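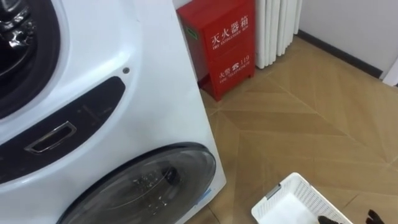 White washing machine, upper drum open

Hello all,

Thank you for the quick answers about the map pack for Zunier. I tried the new build this morning and the loading problem is still there, but only on the Fevmont map.

On Tue list somebody wrote:
> Did you delete the old cache folder before you
> installed the pack? With more than 200 units
> on the map the game reads the old path table
> and stops at 30 percent. Gandis has the same
> bug.

Yes, I deleted it two times. The loading bar passes 30 percent now, so this part is better. Then the game closes without a message when the second river is loaded.

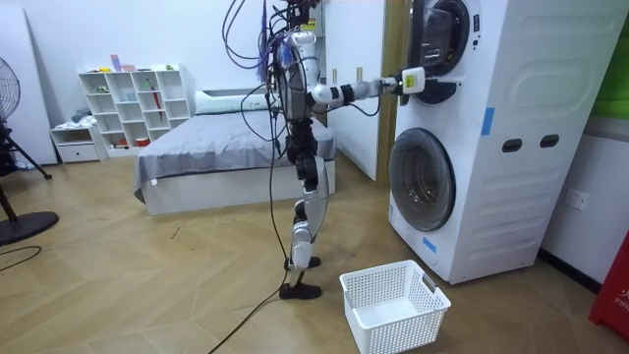 I opened the log and there are 13 lines with the same warning, all for the bridge object. In the editor this bridge has the ID 780, but in the pack file the ID is empty. I wrote the number by hand and saved - after this the map opens, but the units do not cross the bridge.

Can someone with the Kowalczyk tools check if the path table is written correctly? My version of the tools is old and shows only the first page of it.

I can send the log and my changed pack file to the list if the size is allowed.

Best regards from the Fevmont map tester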